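Product Review: Prilholm Oval Mesh Basket

The Drenport Community Kitchen assessed this basket over the month of May as part of its review of shared kitchen equipment.
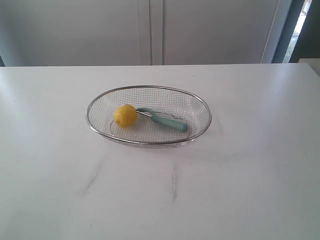 Assessment criteria were durability, ease of cleaning and value. The basket was washed daily in the commercial dishwasher and showed no rust or loosening at the rim. Fine crumbs do lodge in the mesh – a stiff brush is required to clear them. Staff found the shape economical of shelf space, although baskets of this type do not stack securely.

The comparable Jirnia model was easier to clean but marked benchtops within 2 weeks.

Rating: 4 out of 5. Recommended for general kitchen use.

Reviewed by Tarmo Lūse, Equipment and Facilities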